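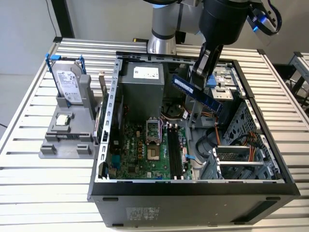 메모리 검사를 한 번 통과한 중고 모듈을 정상품으로 분류해도 되는가?

단일 통과 기록만으로는 부족하다. 같은 모듈이라도 슬롯, 동작 클럭, 주변 온도가 달라지면 오류가 나타나기도 하고 사라지기도 한다. 본 데이터셋에서 최종 판정 라벨은 조건이 다른 세션이 둘 이상 있는 모듈에만 부여하며, 세션이 하나뿐인 모듈은 unresolved로 남긴다.

Curnard 데스크톱 메모리 점검 기록
데이터 카드 겸 README

개요

Curnard는 중고 데스크톱용 메모리 모듈의 점검 세션을 표 형식으로 정리한 데이터셋이다. 원본 로그는 Zemanside 작업장의 점검대에서 Paroron 로그 수집기로 기록했고, 정제와 라벨링은 Benedetti 데이터팀이 맡았다. 수록 대상은 DDR3 및 DDR4 규격의 언버퍼드 DIMM이다. 노트북용 SO-DIMM, 서버용 레지스터드 모듈, ECC 모듈은 포함하지 않는다.

모듈 수는 556, 세션 수는 1,142이다. 모듈 하나에 세션이 여러 개 딸릴 수 있고, 세션 하나에는 대상 모듈이 하나만 있다. 듀얼 채널로 두 모듈을 동시에 검사한 경우에는 모듈별로 세션을 나누고 pair_id로 묶었다.

현재 문서는 배포본 기준이며 마지막 갱신일은 2024년 7월 14일이다.

배포 파일

압축을 풀면 파일 6개가 나온다. 모든 텍스트는 UTF-8이고 BOM이 없다. 줄바꿈은 LF이다.

sessions.csv
점검 세션 본표. 세션당 한 행.

modules.csv
모듈 속성표. 모듈당 한 행. 규격, 용량, 랭크 수, 외관 등급, 최종 라벨을 담는다.

hosts.csv
검사에 쓴 본체의 속성표. 칩셋 계열, 슬롯 수, 펌웨어 개정 코드를 담는다. 본체 제조사명과 일련번호는 제거했다.

errors.csv
오류 이벤트 표. 오류 하나당 한 행이며 session_id로 본표에 연결된다. 오류가 없는 세션은 나타나지 않는다.

spd.jsonl
모듈의 SPD 영역을 읽어 필드별로 풀어 쓴 것. 한 줄이 한 모듈이다. 일련번호와 제조 위치 바이트는 0으로 채웠다.

splits.csv
module_id별 학습, 검증, 평가 구분.

본표 필드

sessions.csv의 열은 19개이며 순서는 아래와 같다.

session_id: 문자열. 고유키. 접두어 s와 숫자로 이루어지며 숫자의 크기는 시간 순서를 뜻하지 않는다.
module_id: 문자열. modules.csv의 키.
host_id: 문자열. hosts.csv의 키.
slot: 문자열. 메인보드 표기 대신 CPU에서 가까운 순서로 다시 붙인 슬롯 코드.
channel: 문자열. A 또는 B. 단일 채널 본체에서는 A로 통일.
pair_id: 문자열. 동시에 검사한 세션의 묶음. 단독 검사이면 빈 값.
started_at: 정수. 해당 본체의 첫 세션을 0으로 둔 상대 시각(초).
duration_s: 정수. 검사 도구가 보고한 실행 시간(초). 부팅 시간은 들어가지 않는다.
test_suite: 문자열. basic, full, stress 가운데 하나.
pass_count: 정수. 완주한 패스 수. 첫 패스 도중 중단되면 0.
clock_mhz: 정수. 검사 시점의 메모리 클럭. 전송률이 아닌 실제 클럭 값.
timing_set: 문자열. 주요 타이밍을 하이픈으로 이은 것.
voltage_mv: 정수. 펌웨어가 보고한 메모리 전압. 실측값이 아니다.
temp_start_c: 실수. 시작 시 본체 내부 온도.
temp_end_c: 실수. 종료 시 본체 내부 온도.
error_count: 정수. 검사 도구가 집계한 오류 수. 상한이 있으며 아래 주의 사항 참조.
outcome: 문자열. pass, fail, abort, noboot 가운데 하나.
rerun_of: 문자열. 재검사인 경우 직전 세션의 session_id.
note_code: 문자열. 작업 메모를 코드화한 것. 없으면 빈 값.

clock_mhz를 전송률로 바꿀 때는 2를 곱한다. 제품 표기와 비교할 때 이 변환을 빠뜨리면 거의 모든 세션이 규격 미달로 보인다. 초기 배포본에서는 일부 행에 전송률이 그대로 들어 있었고, 1월 개정에서 실제 클럭으로 통일했다.

오류 이벤트 필드

errors.csv에는 session_id, 이벤트 순번, 패스 번호, 패턴 코드, 주소 구간, 기대값과 읽은 값의 XOR 마스크가 들어 있다. 주소는 물리 주소를 구간 단위로 내림한 값이다. 뱅크나 행, 열로 역변환할 수 있는 매핑 정보는 제공하지 않는다. 메모리 컨트롤러의 인터리빙 설정이 본체마다 다르고, 펌웨어가 이를 보고하지 않는 경우가 많기 때문이다.

XOR 마스크는 16진 문자열이며 소문자로 쓴다. 한 비트만 다른 경우와 여러 비트가 다른 경우를 구분하려면 마스크의 1 비트 수를 세면 된다. 마스크가 전부 0인 행은 재읽기에서 값이 회복된 이벤트를 뜻한다. 검사 도구는 이런 이벤트도 오류로 집계하므로 본 데이터셋에서도 error_count에 포함되어 있다.

듀얼 채널 세션에서 오류 주소만으로 어느 모듈의 오류인지 가릴 수 없는 경우가 있다. 이때 이벤트는 양쪽 세션에 모두 기록하고 이벤트 표의 shared 열을 1로 둔다. 모듈별 오류율을 구할 때는 shared가 1인 행을 제외하거나 별도로 취급해야 한다.

점검 절차

모듈은 접수 순서대로 대기열에 넣고 외관 등급을 먼저 매긴다. 외관 등급은 접점 오염, 기판 휨, 부품 탈락 여부를 기준으로 하며 a부터 d까지이다. d 등급은 통전하지 않으므로 modules.csv에만 있고 세션이 없다.

통전 대상 모듈은 접점을 세척하고 건조 시간을 둔 뒤 장착한다. 본체 전원은 장착 전에 차단하고 전원 케이블을 분리한다. 첫 세션은 단독 장착, basic 구성, 규격 기본 클럭으로 진행한다. 첫 세션에서 오류가 없으면 full 구성으로 넘어간다. 오류가 있으면 같은 슬롯에서 재장착한 뒤 한 차례 다시 검사하고, 그래도 오류가 재현되면 슬롯을 바꾼다. 슬롯을 바꾼 뒤에도 오류가 나면 본체를 바꾼다.

stress 구성은 full을 통과한 모듈 중 일부에만 적용했다. 선정은 무작위가 아니며 대기열 상황과 본체 가용 여부에 따라 결정되었다. 따라서 stress 세션의 실패율을 전체 모듈의 실패율로 확장해서는 안 된다.

noboot는 화면 출력 없이 펌웨어 초기화가 끝나지 않은 세션이다. 이 경우 clock_mhz, timing_set, voltage_mv는 빈 값이다. abort는 검사를 시작했으나 완료 조건에 이르지 못한 세션으로, 작업자 중단과 시스템 정지를 모두 포함한다. 두 원인은 note_code로 구분한다. h로 시작하면 시스템 정지, m으로 시작하면 수동 중단이다. 빈 값이면 원인이 기록되지 않은 것이다.

라벨 정의

최종 라벨은 modules.csv의 label 열에 있다.

good: 조건이 다른 둘 이상의 세션에서 모두 pass이고, 그중 하나 이상이 full 또는 stress 구성이다.
bad: 서로 다른 본체에서 fail이 재현되었다.
marginal: fail이 한 본체에서만 나타났거나, 클럭을 낮추었을 때 사라졌다.
unresolved: 위 기준 중 어느 것에도 해당하지 않는다. 세션이 없는 d 등급 모듈도 여기에 넣는다.

조건이 다르다는 말은 슬롯, 본체, 클럭, 검사 구성 가운데 하나 이상이 다르다는 뜻이다. 온도 차이만으로는 다른 조건으로 보지 않는다.

기준은 bad, marginal, good 순으로 적용한다. 앞의 기준에 걸리면 뒤의 기준은 보지 않는다. 예를 들어 두 본체에서 fail이 재현되고 클럭을 낮추어 통과한 모듈은 bad이다.

라벨은 세션 기록에서 규칙으로 산출하며 수작업 보정은 하지 않았다. 외관 등급은 통전 여부를 정할 때만 쓰이고 그 밖의 라벨 산출에는 들어가지 않는다.

분할

학습, 검증, 평가 분할은 module_id 단위이다. pair_id로 연결된 모듈은 같은 분할에 넣었다. 연결은 이행적으로 적용하므로, 모듈 하나가 여러 상대와 차례로 짝을 이룬 경우 관련 모듈 전체가 한 덩어리로 움직인다.

host_id는 분할 사이에서 겹친다. 본체 특성에 대한 일반화를 평가하려면 host_id 기준으로 분할을 다시 만들어야 한다. 이때 일부 본체는 세션이 적어 평가 집합으로 단독 사용하기 어렵다.

세션 단위로 무작위 분할을 하면 같은 모듈의 재검사 기록이 학습과 평가 양쪽에 들어간다. 이 방식으로 얻은 수치는 splits.csv를 사용한 결과와 비교할 수 없다.

읽기 예

데이터프레임 라이브러리로 읽을 때는 식별자 열을 문자열로 지정한다. timing_set은 일부 스프레드시트 프로그램이 날짜로 오인하므로 자동 변환을 꺼야 한다. pandas에서는 다음과 같이 읽는다.

import pandas as pd
s = pd.read_csv("sessions.csv", dtype={"session_id": str, "module_id": str, "host_id": str, "timing_set": str})
m = pd.read_csv("modules.csv", dtype={"module_id": str})
df = s.merge(m, on="module_id", how="left", validate="many_to_one")

병합 뒤 행 수는 sessions.csv의 행 수와 같아야 한다. 다르면 module_id가 숫자로 변환되어 앞자리 0이 사라졌는지 확인한다. 모듈표를 왼쪽에 두고 병합하면 세션이 없는 모듈도 한 행씩 나오며 이 행의 세션 열은 결측이다.

결측값

빈 문자열은 결측이다. 0, -1, 9999 같은 대체값은 쓰지 않는다. 다만 spd.jsonl에서 0으로 채운 일련번호와 제조 위치 바이트는 결측이 아니라 제거된 값이다.

온도 열의 결측은 센서를 읽지 못한 경우이다. 일부 본체는 운영체제 없이 부팅한 상태에서 온도를 보고하지 않으며, 이런 본체의 세션은 두 온도 열이 모두 비어 있다. 온도가 있는 세션만 골라 분석하면 특정 칩셋 계열이 과대 대표된다.

voltage_mv는 본체에 따라 반올림 단위가 다르다. 같은 설정이라도 보고값이 다를 수 있으므로 작은 차이를 전압 차이로 해석하지 않는다.

주의 사항과 알려진 문제

error_count의 상한. 검사 도구는 오류가 일정 수에 이르면 집계를 멈춘다. 상한값은 도구 판에 따라 다르며 hosts.csv의 tool_cap 열에 적었다. error_count가 tool_cap과 같으면 실제 오류 수는 그 이상일 수 있다. 회귀 목표로 쓸 때는 우측 절단된 값으로 처리해야 한다.

도구 판의 혼재. 수집 기간 중 검사 도구를 갱신한 본체가 있다. 갱신 전후는 host_id를 다르게 부여했다. 물리적으로 같은 본체인지는 hosts.csv의 same_as 열로 확인한다. 라벨 산출에서는 same_as로 묶인 host_id를 한 본체로 취급한다.

용량 표기. modules.csv의 capacity_gib는 SPD에서 계산한 값이다. 모듈 라벨에 인쇄된 용량과 어긋나는 건이 있으며 이 경우 label_mismatch가 1이다. 라벨이 없거나 읽을 수 없으면 빈 값이다.

재장착 효과. 첫 세션 fail 뒤 재장착만으로 pass가 된 모듈이 있다. 접점 상태가 원인일 가능성이 있으나 기록만으로는 확정할 수 없다. 이런 모듈은 라벨 규칙상 marginal이다. 용도에 따라 rerun_of를 따라가 첫 실패를 제외하고 라벨을 다시 산출할 수 있다.

본체 결함. 슬롯 불량이 의심되는 본체가 확인되어 해당 슬롯의 세션은 note_code에 q를 붙였다. 행을 삭제하지는 않았다. 라벨 산출에서는 q가 붙은 세션을 제외했다.

시계 오차. started_at은 본체 내장 시계를 기준으로 한다. 본체 사이의 시각 비교는 지원하지 않는다. 같은 모듈의 세션이 여러 본체에 걸쳐 있을 때 순서를 알려면 rerun_of를 사용한다. rerun_of가 빈 세션끼리의 순서는 복원할 수 없다.

표본 편향. 모듈은 한 작업장에 접수된 물량이며 사용 이력이 없다. 고장 의심으로 접수된 것과 업그레이드로 교체된 것이 섞여 있고 둘을 구분하는 열은 없다. 시판 모듈의 고장률 추정에는 쓸 수 없다.

권장 용도

다음 용도를 염두에 두고 구성했다. 재검사 횟수를 줄이기 위한 점검 순서 연구, 오류 패턴 분류, 절단된 계수 자료의 모형화 실습, 중고 부품 점검 로그의 스키마 설계 참고.

제조사별 품질 비교는 지원하지 않는다. 제조사 식별 정보는 SPD에서 읽은 원본에는 있으나 배포본에서 임의 코드로 바꾸었고, 코드와 실제 이름의 대응표는 공개하지 않는다. 코드별 모듈 수가 고르지 않아 코드 사이의 단순 비교도 권하지 않는다.

판매 여부를 자동으로 결정하는 용도로도 적합하지 않다. good 라벨은 본 절차의 조건에서 오류가 관찰되지 않았음을 뜻하며 이후의 동작을 보증하지 않는다.

개인정보

모듈은 휘발성 메모리이며 내용 덤프는 수집하지 않았다. 검사 본체에는 저장 장치를 연결하지 않고 이동식 매체로 부팅했다. 접수자 정보, 접수 번호, 반입 경로는 원본 로그 단계에서 분리되어 정제 작업에 전달되지 않았다.

작업 메모는 자유 서술이었으나 이름이나 연락처가 섞일 수 있어 원문을 배포하지 않는다. note_code로 옮길 수 없는 메모는 버렸다.

무결성 확인

배포 압축 파일과 함께 SHA-256 해시를 제공한다. 해시는 압축 파일 전체에 대한 것이며 개별 파일의 해시는 제공하지 않는다. 압축을 푼 뒤 CSV를 스프레드시트 프로그램에서 열어 저장하면 줄바꿈과 인용 부호가 바뀔 수 있다. 원본 비교가 필요하면 다시 압축을 푼다.

외래키 검사는 배포 전에 수행했다. sessions.csv의 모든 module_id와 host_id는 해당 속성표에 존재한다. rerun_of가 가리키는 세션도 모두 존재하며 순환 참조는 없다.

변경 이력

1.2
same_as 열 추가. 본체 묶음을 반영하여 라벨 재산출. 일부 bad가 marginal로 바뀌었다. 분할은 그대로이다.

1.1 (1월)
clock_mhz를 실제 클럭으로 통일. shared 열 추가. 첫 배포본에서 중복 기록된 세션 제거.

1.0
첫 배포.

하위 호환. 1.0의 session_id는 1.1 이후에도 유지되며, 제거된 식별자는 다시 쓰지 않는다. 1.0으로 얻은 결과를 인용할 때는 판 번호를 함께 적는다.

이용 조건

데이터는 CC BY 4.0으로 배포한다. 출처 표기에는 데이터셋 이름 Curnard와 판 번호를 포함한다. Paroron 로그 수집기는 배포본에 들어 있지 않으며 이용 조건도 별도이다.

오류 신고

신고에는 판 번호, 파일 이름, session_id 또는 module_id, 기대한 값과 실제 값을 적는다. 라벨에 대한 이의는 근거가 되는 세션을 함께 지정해야 접수된다. 수정 사항은 다음 판에 반영하며 이미 배포된 판의 파일은 교체하지 않는다.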